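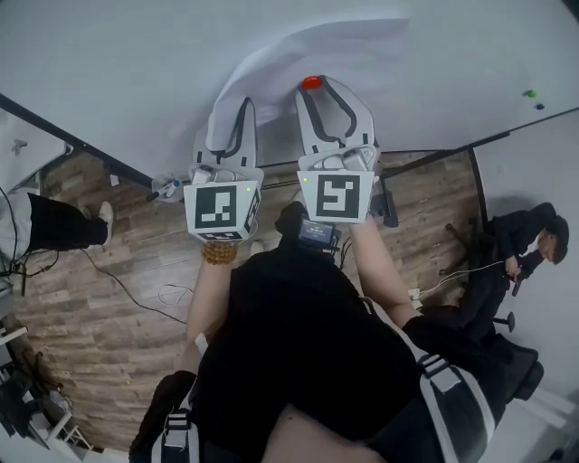 Figure 1. Paired hand-held grippers with marker cubes, seen from the operator's position. The small display is at chest level between the arms.

Course Handout 4: Recording Demonstrations with Hand-Held Grippers
Robot Manipulation Laboratory
Instructor: Leopold Stöckli

1. Purpose of this handout

This handout covers the second half of the laboratory portion of the course. It should be read before the first recording session, together with the safety sheet issued at registration. Students who have not signed the safety sheet will not be assigned a station.

In the first half of the course, teams moved a simulated arm by writing out its path. In the second half, teams will teach a task by performing it. The operator wears the harness, holds one gripper in each hand, and carries out the task as the robot would be expected to carry it out. The recorded motion is then cleaned, divided into episodes, and used to train a simple policy. Training is covered in Handout 5.

2. Terms used in the laboratory

Operator: the student wearing the harness and holding the grippers.

Station lead: the student who starts and stops the recording, reads the task card aloud, and keeps the log.

Episode: one complete attempt at a task, from the start pose to the end pose. A failed attempt is still an episode and is kept, marked as failed.

Marker cube: the block near the base of each gripper finger, carrying square black-and-white patterns. The tracking software finds the corners of each square and works out where the gripper is and how it is turned. The left and right cubes carry different patterns, so the two grippers must not be exchanged.

Session: all episodes recorded by one team in one laboratory period.

3. How position is recovered from a marker

The side length of each printed square is known and is stored in the station settings file. When a square is seen at an angle, its four corners no longer form a square in the picture. From the positions of those corners, and from the lens calibration, the software solves for the distance and rotation of the marker relative to the camera.

Two sources of error deserve attention. The first is lens distortion. The lenses used in this course are very wide, and straight walls and door posts will look curved near the edges of the view. Calibration corrects most of this, but a marker held far to one side will still be located less accurately than one held near the center. The second is blocking. A sleeve, a wrist, or the object being handled may cover part of a square. If a single corner is lost, the estimate for that square is dropped and the software looks for another face of the same cube.

Teams should plan their movements so that at least one full face of each cube remains in view. This is easier to arrange before recording than to repair afterward.

4. Preparing the station

Work through the following steps in order. The station lead reads each step and the operator confirms it.

4.1 Collect the station kit and check it against the inventory card. Report missing parts before leaving the counter.

4.2 Put on the harness and adjust both shoulder straps until the camera does not shift when the operator bends forward.

4.3 Connect the display and confirm that text appears. Route the wires so that they do not pass in front of either gripper.

4.4 Open and close each gripper fully. The movement should be smooth. If a finger catches, stop and inform the instructor. Students should not loosen the screws at the marker block, as doing so changes the measured offset between the marker and the fingertip.

4.5 Run the calibration check with both grippers raised in front of the wall. The reported error must be below the limit printed on the station card.

4.6 Agree on the word that will be used to stop. Any team member may call a stop at any time.

5. Recording

Each team records 100 episodes of its assigned task. This total may be spread over several sessions, and every team member must serve as operator for part of it. Teams that rely on one operator will find that their policy copies the habits of that person and performs poorly from any other starting position.

Move at an even pace, slower than feels natural. Begin and end each episode in the start pose, with both grippers held still long enough for the station lead to confirm tracking. Avoid talking with the hands between episodes while the recording is active.

Contact tasks – pressing, wiping, and smoothing against a flat surface – require particular care. The operator should approach the surface straight on and apply light, steady pressure. A fingertip that slides before it presses will produce a path that the arm cannot follow well.

Cables on the floor are to be kept behind the operator or along the wall wherever possible. The operator's view of the floor is limited during recording, and it is the duty of the station lead to watch for anything underfoot. Team members who are not recording remain at the side of the work area.

6. Naming and storing data

Files are named by team, task, session, and episode number, in that order, with no spaces. Teams are identified by the names assigned in Handout 1. For this term they are Sterow, Imura, Zwahlen, and Jikadham. Please use the full team name. Shortened names caused considerable confusion last term, when 11 sessions had to be matched to their teams by hand from the written logs.

Data are copied to the course server before the team leaves the laboratory. The shared folder from last term contains 2,195 episodes and may be used for comparison. It may not be added to a team's own training set without written permission from the instructor.

7. The session log

The log is a graded document. It must state who served as operator, which episodes failed and for what reason, and any change made to the station during the session. "Tracking lost" is not a sufficient reason by itself. State which gripper was lost and at what point in the task.

8. Written report

Each team submits one report of no more than 800 words, excluding figures. The report should explain how the task was divided into stages, how the team reduced tracking loss, and how the start positions were varied. A plot of fingertip position over time for one successful and one failed episode is required. Reports are due in August, at the final laboratory meeting, and late reports are accepted only under the terms given in the course outline.

9. Questions to prepare for discussion

Why does each cube carry markers on more than one face?

What would happen to the recorded fingertip path if the marker block were turned slightly on its mount after calibration?

Which parts of your task depend on force, and how much of that information is present in a recording of position alone?

Teams should bring brief notes on these points to the meeting that follows their first session.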